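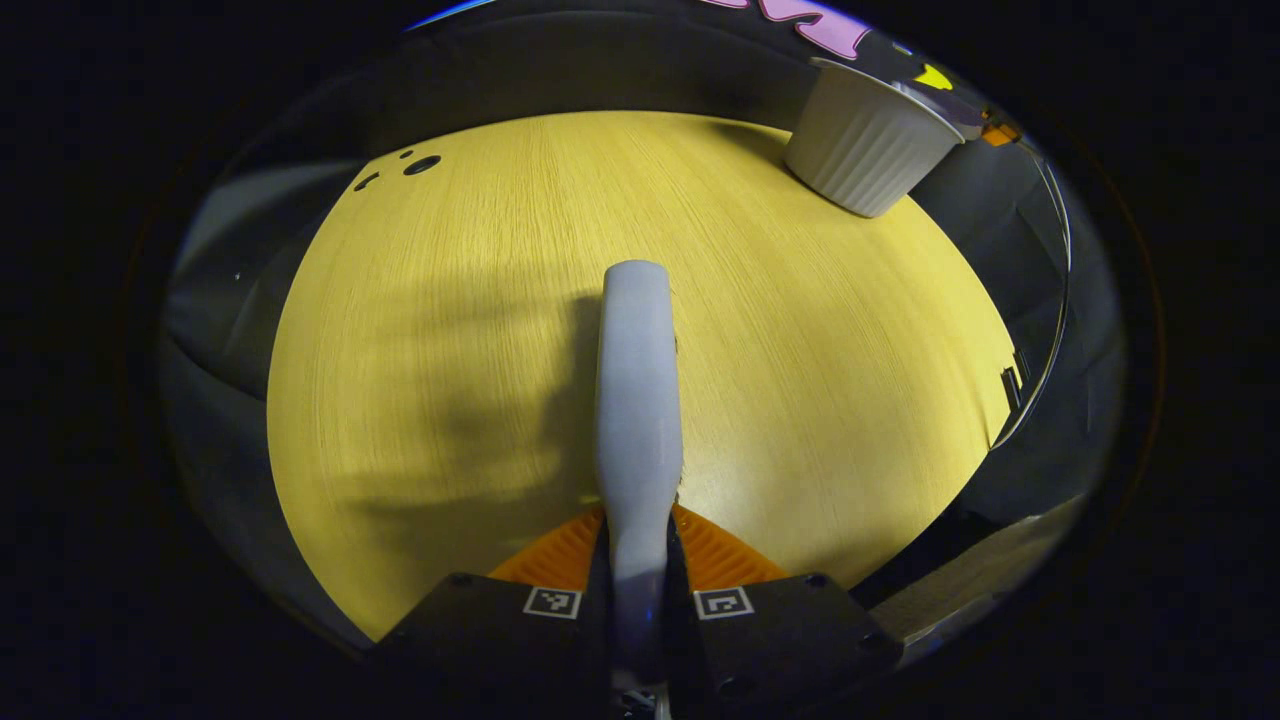 View from the gripper camera, with the ramekin still way off at the far edge of the table.

Okora hand-held gripper kit, with the Vornow training recipe: my review

I've been living with the Okora for long enough now that there's a permanent clear patch on my table for it, so it's time to write this up. Posted 12 January 2026, and I'll add to it in February if the next software release changes anything I complain about below.

Quick background for anybody who landed here from a search. The Okora is a gripper you hold in your own hand. You do the chore, the camera on it records the chore, and later a robot arm tries to copy you. I bought mine because I wanted to try the Vornow recipe, a training method that got passed around a lot on the boards I read. The claim that hooked me was that you can get a decent pick-and-place policy out of a pretty small pile of demos, as long as you vary where things start. I have a small arm, a stack of dishes and not much patience, so yes please!

First, the hardware. The grip is comfortable for the first half hour and then my thumb starts to notice. The light-colored fingers are a bit shiny and they've held up fine. Each mounting block has a square marker on it, and the software uses the pair of them to work out how far the fingers are open. I was a little suspicious of this (I had an older kit from Idstead that did it with a sensor in the handle, and it drifted like crazy) but the markers have been rock solid for me. Wipe them now and then. The tracking gets jumpy when one has a greasy thumbprint on it, and it took me an embarrassing evening to figure that out.

The lens is super wide. Everything straight comes out bent, the edge of my table looks like the side of a bathtub, and the corners are plain black. If you're used to a normal webcam you'll hate it for a day. Then you start to see the point, which is that the gripper and the thing you're going for can both be in view while you're still a long reach away. A little white ramekin at the back of the table comes out small but it's there, and the policy has something to aim at from the first moment. With the Idstead lens I was constantly reaching blind.

On to the method, the part I really wanted to test. Vornow has you record in blocks. Within a block you keep the task the same and move the object somewhere new each time, then between blocks you change the light or the background clutter. I did 1000 demos of picking up one dish and setting it down on a mat. Before that I'd done a batch the lazy way, with the dish more or less in the same spot and me going on autopilot, and I kept those for comparison.

Results, then. I ran 46 trials with each policy, same arm, same dish, start positions picked from a shuffled list so I couldn't cheat. The lazy policy managed 20. The Vornow one managed 41, and most of its misses were at the far side of the table where my arm is nearly out of reach anyway. I was grinning like an idiot. I know this is one person with one arm on one table, so please don't quote it like a paper. But the gap was big enough that I've stopped recording any other way.

What surprised me more was how little I got from piling on extra data. I kept going up to 3000 demos over a few weeks, convinced the number would creep up, and I ended at 42. One more success! For all that thumb pain! The write-up that comes with the recipe does warn you about this and I simply didn't believe it. If I were starting over I'd stop much earlier and spend the time on new objects.

Shadows are my one real gripe with the whole setup. You're holding the gripper under a ceiling light, so you and the tool throw a big soft blotch over the table, and it moves when you move. The robot throws a different one. My first Vornow policy went oddly hesitant in the evenings and I'm pretty sure that's why, although I haven't tested it properly. Doing a couple of blocks with a lamp off to the side helped. The recipe talks about changing the light but says zilch about shadows from the demonstrator, and I think it deserves a paragraph.

Smaller stuff. The charging port is in a silly place under the palm. The export tool is slow and loses your settings when it crashes, and it does crash. The Yeo labeling plug-in that everyone recommends works with it, but only after you rename your folders the way it likes. Support answered me in two days and were nice about it.

Would I buy it again? Yep. I'd knock a point off for the export tool and half a point for my thumb, so call it three and a half out of five for the kit and five for the recipe, which you can use with other grippers anyway. If you already own something like the Idstead with a wider lens swapped in, try the recipe on that first and save your money.

Next up for me is stacking, two ramekins to start with.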